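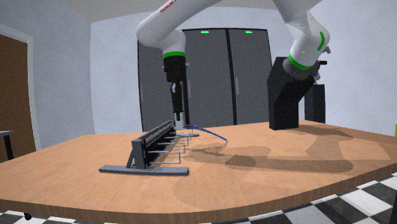

Vol. 4, No. 2

The cable that wouldn't let go

Normunds Kļaviņa has spent most of this year teaching a robot arm to plug network cables into a rack. In July he had to stop for a while. The arm had pulled a patch panel off its feet in a test at Drurer, the integrator where he runs the cell, and the log said that nothing had gone wrong.

"That was the part that bothered me," he says. "A hard stop I can deal with. You get a code, you look it up, you go fix it. We had a log full of green lines and a rack lying on its side."

Most of the work at Drurer is done in simulation first. The arm, the table and the rack are all modeled, and a routine has to run clean there before it goes anywhere near the real cell. The job is for a customer called Wuyts, who wants patching done overnight in small server rooms. The arm picks up the loose end of a cable, finds the port, pushes the connector in, opens the fingers and backs away.

What happened in July was in the last two steps. The connector went in, the controller sent the open command, and the arm began its retreat with the fingers still closed on the cable.

"It was told to open and it assumed it was open," Kļaviņa says. "There was a signal from the gripper, but we were reading that the command had been received. We weren't reading the finger position. I wrote that part, so I can't blame anybody."

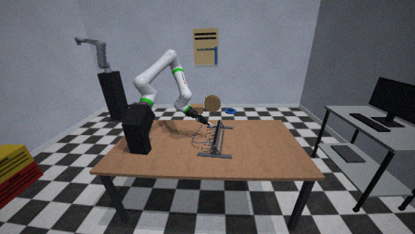 The arm at the rack during a simulated run.

The arm had moved only a short way before the cable went tight. A force limit should have caught it there. It was set at 550 in the controller's own units, a value carried over from an earlier job with heavier parts, and the rack tipped well before the arm felt anything close to that. No one was inside the fence. Kļaviņa was at the desk and hit the stop by hand, too late to save the panel.

The simulation had never shown the fault. In the model the gripper opened every time it was asked, and the cable was soft enough that a tug on it did very little.

"We had a perfect gripper in there," he says. "So we broke it on purpose. We made it stick, we made it open late, we made it open on one side only. Then we ran the whole thing again and watched what the arm did with the cable."

It did badly. On the first day of those runs the old routine dragged the cable back through the other wires as if they weren't there. A catch on a neighboring wire turned out to be as much trouble as the stuck finger, and it was something the team at Drurer hadn't planned for at all.
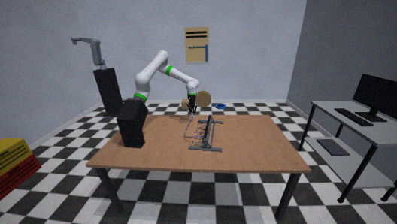 "You want the arm to be suspicious," he says. "When it thinks it has let go, it should move a tiny bit and check. If there's still a pull, stop there and call a person. Don't try again. The first version tried again, and that just wraps the cable around something."

The new routine makes that short test move before every retreat, and the finger position is now read directly from the gripper. The force limit is set separately for each step – low when backing off, higher when pushing the connector home. Erex, which supplies the gripper, has sent a replacement for the worn slide that caused the sticking.

The check adds 2 seconds to each cable. Wuyts asked if it could be turned off once the system had proved itself. Kļaviņa told them no.

He still has one question open. A second site, Pokar, uses stiffer cable, and a stiff cable pushes back on the fingers even after a clean release. The arm may read that as a pull and stop for nothing.

"I'd take that over the other thing," he says. "But somebody has to walk over and reset it at three in the morning, and they're going to call me."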